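Hunum Trays and Standow Sheets: Frequently Asked Questions
Flat and shallow gray goods for shelves, drawers, benches and floors 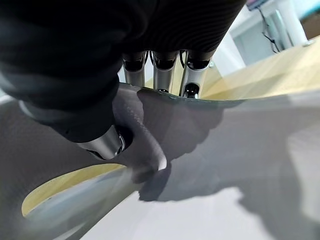 CHOOSING AND MEASURING

What is the difference between a tray and a sheet?
A Hunum tray has a low lip on all four sides. A Standow sheet is flat from edge to edge. Both are thin and stiff, both are gray, and both have a smooth matte surface. If you need to keep drips or loose dirt in one place, get a tray. If you want to cover a surface and be able to wipe or sweep straight off the end of it, get a sheet.

Which one goes under boots?
A tray. Snow and mud run off a sheet onto the floor. The medium Hunum holds two or three pairs of adult boots, depending on how big they are and how neatly people leave them. If your entry is narrow, put the tray with its long side against the wall.

Which one goes in a kitchen drawer?
Either. Most people use a sheet cut to size under their silverware organizer. A tray works well in deep drawers for onions, potatoes and garlic, where the skins collect in the bottom. You can lift the tray out and shake it over the trash.

Which one goes under the sink?
A tray, as large as you can fit around the pipes. It will catch a slow drip and give you a place to see it. It will not hold the water from a burst hose, and it should not be used in place of fixing a leak.

How do I measure a shelf or cabinet?
Measure the width at the front and again at the back. Older cabinets are often narrower at the back. Use the smaller number. Then measure the door opening, with the hinges included, and check that the piece will pass through it. This is the step people skip, and it is the most common cause of returns. A sheet can be bowed a little to get it past a hinge. A tray can't be.

How wide are the sheets?
The standard Standow sheet is 600 mm wide. The sheets are made to metric sizes and we list them that way so the numbers match the label on the wrapper. The store page has a drop-down that shows inches. Please order from the millimeter size, as the inches are rounded.

Do you make them in white or black?
No. Gray only. We had white trays for a while and they showed every mark.

Is the gray the same on trays and sheets?
They are meant to match, and side by side they are close. Different batches can be a shade lighter or darker. If you are doing a whole row of open shelves, order everything at one time.

CUTTING AND FITTING

Can I cut a sheet to size?
Yes. Lay it on a cutting mat or scrap cardboard and hold a metal ruler along the line. Score it several times with a sharp utility knife, using light pressure, and then fold it away from the score. It should snap. If it tears or bends without snapping, the score is not deep enough. Go back over it.

Kitchen scissors will get through a corner but leave a wavy edge on anything longer.

Can I cut a tray?
We don't recommend it. Once the lip is cut the tray loses its stiffness and it won't hold liquid. If you need an odd shape, use a sheet.

How do I cut around a pipe?
Cut a slot from the back edge to where the pipe is, then a round hole at the end of the slot. Make a paper pattern first. Newspaper is fine. Tape the pattern to the sheet and score through it.

My sheet curls at the edge. Is it faulty?
Usually not. Sheets shipped in a roll box keep some of the curve. Lay the sheet curl side down on a flat floor overnight with books or cans along the edges. A warm room helps. If it is still lifting after a couple of days, write to us and we will replace it.

The edge bends when I pick it up. Is that normal?
A little bending is normal for a piece this thin. It should spring back. For larger sizes, hold the piece by two opposite sides and keep your hands away from the corners. A sharp crease that leaves a pale line will stay there, so try not to fold one over while carrying it upstairs.

Do I need to glue it down?
No. Weight holds it in place on most shelves. If a drawer gets slammed a lot, use two small pieces of double-sided tape at the back corners. Permanent glue makes it hard to clean underneath.

Will it scratch a wood shelf?
The surface is smooth on both sides, but grit underneath can scratch. Wipe the shelf before you put anything down. Cut edges can be sharp, so run fine sandpaper along them once or twice.

CLEANING AND CARE

How do I clean it?
Dish soap, warm water and a soft cloth. Rinse and dry. For boot trays, let the mud dry, tap the tray out over a garden bed or trash can, and then wash what is left.

Can it go in the dishwasher?
No. The heat will warp it.

What about stains?
Coffee and tea come off with baking soda and a damp cloth. Rust rings from cans are harder. A paste of baking soda and lemon juice, left on for an hour, takes off most of a fresh one. Old ones may leave a shadow. Ink and hair dye will not come out.

Why does it look shiny in one spot?
That is from scrubbing. Scouring pads polish the matte finish and it can't be put back. The same thing happens where a heavy pot is dragged in and out along one line. It doesn't affect how the piece works.

Can I put hot pans on it?
No. Use a trivet. The same goes for slow cookers, irons and curling irons.

Can I put food on it?
The pieces are sold for storage and for protecting surfaces. They are fine under packaged food, or under vegetables that will be washed or peeled. Don't use them as a cutting board or a serving tray.

Can it stay outdoors?
On a covered porch, yes. In full sun the gray fades and the sheet gets brittle after a season or so. Bring it in over the summer if your porch faces south.

How should I store spare pieces?
Flat is best. Under a bed or on top of a wardrobe works. If they have to stand, stand them straight up against a wall with something in front to keep them from sliding. Leaning at an angle for months puts a bow in them. Trays of the same size nest, but put a sheet of paper between them or they are hard to pull apart.

ORDERS AND RETURNS

Where can I see them before I buy?
The Retden store has every size on the back wall, out of the wrapper. Furtună Hardware carries the medium tray and the standard sheet only. Furtună sets its own prices and we can't change them.

How much is shipping?
Shipping is free on orders over $50. Below that, it is worked out at checkout by size. Large flat pieces cost more to ship than you might expect for the weight. Two trays that nest go in one box and are charged as one.

Will my sheet come flat or rolled?
Small and medium sheets come flat between two pieces of cardboard. The larger ones are rolled. If you need a large one flat, pick it up at the store.

How do I unpack a rolled sheet?
Open the box on the floor with some space in front of you. Hold the outer edge down before you cut the band. It opens fast.

Can I return a piece I have cut?
No. Uncut pieces can come back at any time, with or without the wrapper, as long as they are clean.

One corner arrived damaged. What should I do?
Send a photo of the corner and a photo of the box. We will send a new one. Keep the damaged piece. Most people find a drawer for it.

Do you sell to schools and offices?
Yes. There is a lower price at 100 pieces or more, and trays and sheets can be mixed to reach that number. Bulk orders take about 2 weeks. Write to Adom Amoah with the sizes, the delivery address and whether the building has a loading door. Orders placed in July may take longer, when classrooms are being set up.

Can I get a custom size?
For bulk orders only, and only sheets. For a single odd size, buy the next size up and cut it using the steps given under Cutting and Fitting.

Are they recyclable?
It depends on where you live. Many curbside programs won't take large flat pieces even when they accept the material. Call before you put one out. Worn sheets are also good for mixing paint on, kneeling on in the garden, or sliding under a car to catch drips.

My question is not here.
Send it to us through the contact form, or ask at the counter. Please include the size from the wrapper label, or the length and width if the wrapper is gone.

Filed under: Home Storage, Trays & Liners, Customer Help

Contact Us | Shipping & Returns | © Retden. All rights reserved. | Back to top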